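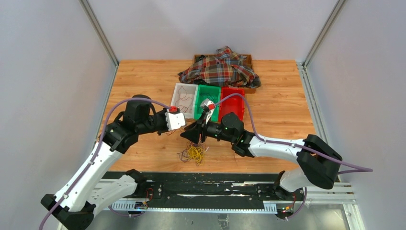 Wire sorting cell, bimanual setup, three bins and the wire pile in front.

Bimanual wire sorting: per-color success drops when bundles touch

kettlepoint
Posted Tuesday, November 12, 2024

Posting numbers from the wire sorting task before I write anything up. Two arms, joint-space position targets, imitation policy trained on 300 teleoperated demonstrations. The goal is red wire in the white bin, dark wire in the green bin, yellow wire in the red bin. The mapping is crossed on purpose so that the policy can't get by on matching wire color to bin color.

Evaluation was 24 rollouts per condition. With bundles placed apart, 16 of 24 finished with every bundle in the correct bin. With the yellow and red bundles touching at the start, it was 9 of 24. Most of the loss is at the grasp. The gripper closes on the bundle it wants plus a strand of the neighbor, and the second bundle comes along.

The network is the standard Sundik action-chunking one with the chunk length left at default. Total data after trimming idle time is 1,822 segments. I'm looking for opinions on whether this is a data problem or a chunk length problem.

orrery_bk
Reply

Chunk length. If you execute the full chunk open loop, the arm has already committed to the lift before the policy can see that a second strand is attached. Cut the executed portion in half and rerun the touching condition. You don't have to retrain for that.

kettlepoint
Reply

Tried it last night on a short run. Grasp errors went down a little, but the arms now hesitate above the bins and two rollouts timed out. Net result was close to zero.

flatwasher
Reply

I don't think chunking is your main problem. How many of the 300 demonstrations start with the bundles in contact? If the operator always set the table neatly, the policy has never seen a separation motion and has nothing to imitate. You can shorten the chunk as much as you like and it still won't know how to pull two tangles apart.

Also, what do you count as a success? Is a bundle that hangs over the bin wall in or out?

kettlepoint
Reply

Fair question on both. Contact starts are under a fifth of the demonstrations. I have not gone back and tagged them properly.

On scoring: a bundle counts as in if the tool can be withdrawn and no part of the coil rests on the table. Loose strands over the rim are allowed as long as the coil itself is inside.

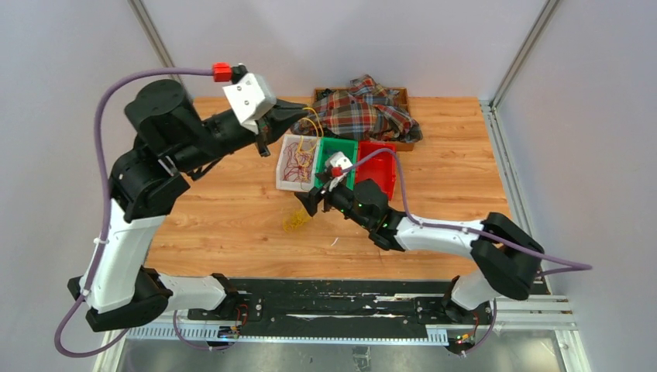 The rim rule matters more for yellow than for the other two. That wire is stiffer and tends to spring back when released. If I require all strands to be below the rim, separated-start success drops from 16 to 11, and nearly all of the difference is yellow. I left the looser rule in because the old Hullemeck baseline in our lab was scored that way and I wanted the columns to be comparable.

orrery_bk
Reply

Then report both. A five-rollout swing from the scoring rule alone is almost as large as the effect you are asking about.

Moushumi Mollah
Reply

Agree with reporting both, and I would go further. With 24 rollouts per condition, the interval on 16 versus 9 is wide. It is probably a real drop, but I would not try to rank explanations on it. Fix the scoring first, then run a larger touching set with the start layouts saved, so that each variant gets the same layouts.

We ran cable separation on the Qaisi cell in June. The second arm was the useful part. One gripper pins the unwanted bundle to the table while the other lifts. Operators did not do this unless told to. Once the instruction was written into the collection sheet, the policy picked it up from a small number of demonstrations.

flatwasher
Reply

Did you weight those demonstrations up or just mix them in?

Moushumi Mollah
Reply

Mixed in, no weighting. We tested weighting afterward and it hurt the easy layouts. The policy started pinning when there was nothing to pin.

orrery_bk
Reply

I still think the executed horizon is part of it. Pinning needs the two arms to stay in step, and a long open-loop chunk lets them drift.

Moushumi Mollah
Reply

We kept the long chunk and did not see drift. Our wire was heavier, though, so I can't rule it out for this material.

kettlepoint
Reply

Plan for the next round: tag contact starts in the existing data, collect a pinning set with written instructions, and score under both rim rules. I'll run the half-chunk variant on the same saved layouts so orrery_bk's point gets a proper test. The layout files will go in the Sastutex folder with the configs.

flatwasher
Reply

Please log which arm pins. If the operators always use the left one, you'll want to know that before you mirror any layouts.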